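Projekt Tolus, Zwischenbericht zum Arbeitspaket 2
Berichtszeitraum: April bis Dezember
Stand: 22. Dezember 2024
Empfänger: Fördermittelstelle Ondwood
Bearbeitung: Alfredo Gatchalian, Ikoston

Gegenstand des Arbeitspakets ist die Vorkommissionierung von Elektroinstallationsmaterial in Behältern. Betrachtet werden Kleinteile, die in der Unterverteilung und bei der Rohrbefestigung anfallen und bisher aus Schüttware am Montageplatz entnommen wurden.

Stand der Arbeiten

Die Teileliste ist abgeschlossen und mit dem Lieferanten Cortés abgestimmt. Leitungsschutzschalter und Rohrschellen werden getrennt geführt, beim Auftrag aber in einer gemeinsamen Schale zusammengestellt. Für die erste Ausbaustufe wurden 2.000 Schaltgeräte beschafft. Die Wareneingangsprüfung ist beendet, sechs Geräte wurden wegen beschädigter Rastfüße zurückgesandt.

Bei den Schalen fiel die Entscheidung auf Kunststoff mit erhöhtem Rand. Die zunächst vorgesehenen Kartoneinsätze verformten sich nach wenigen Umläufen und wurden verworfen. Offen ist die Kennzeichnung - der Etikettenkleber löst sich bei der Reinigung der Schalen.

Die Ablageordnung sieht Schaltgerät und Schelle nebeneinander vor, ohne Trennsteg. Schaltgeräte werden stehend abgelegt, Schellen liegend. Die Gewindebolzen der Schellen sollen nicht gegen das Gehäuse des Schaltgeräts zeigen, um Kratzer am Kunststoff zu vermeiden. Die Arbeitsanweisung liegt in zweiter Fassung vor. 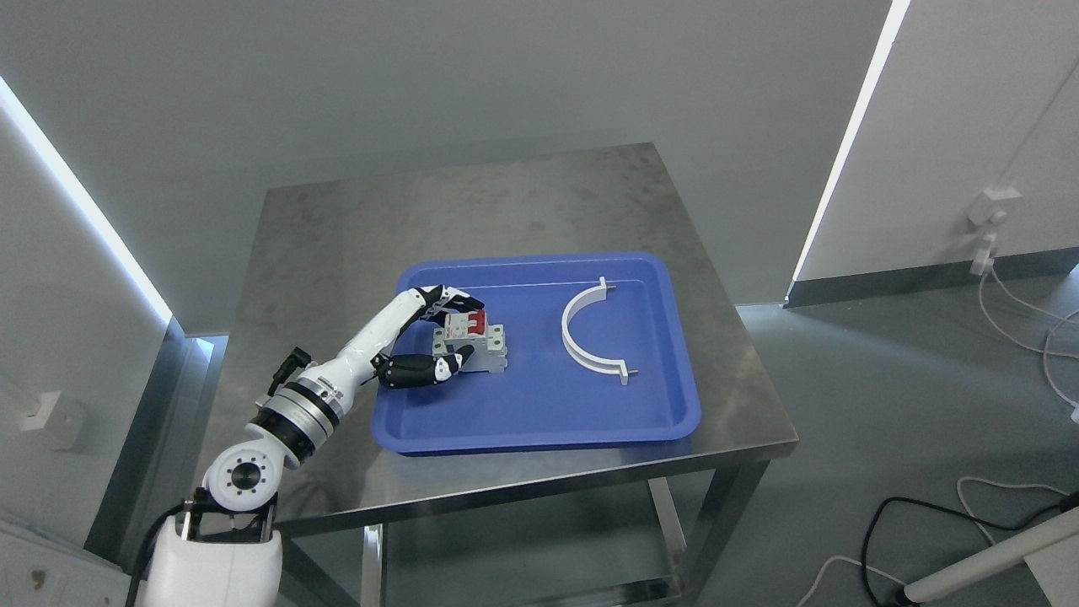
Dulce Esquivel merkt zur Ablageordnung an, die Regel für die Bolzen sei richtig, reiche für den Transport aber nicht aus. Ohne Steg könne die Schelle bei Schräglage verrutschen. Sie empfehle eine dünne Einlage mit Vertiefung und bitte darum, diese vor der Freigabe der Arbeitsanweisung zu erproben.

Der Vorschlag wird übernommen. Zwei Einlagen werden als Muster bestellt, die Kosten sind durch den Ansatz für Verbrauchsmaterial gedeckt. Die Mittel für Behälter sind fast vollständig abgerufen.

Nächste Schritte: Erprobung der Einlagen, Auswahl eines beständigen Etiketts, danach Freigabe der Arbeitsanweisung. Eine Verlängerung der Laufzeit wird nicht beantragt.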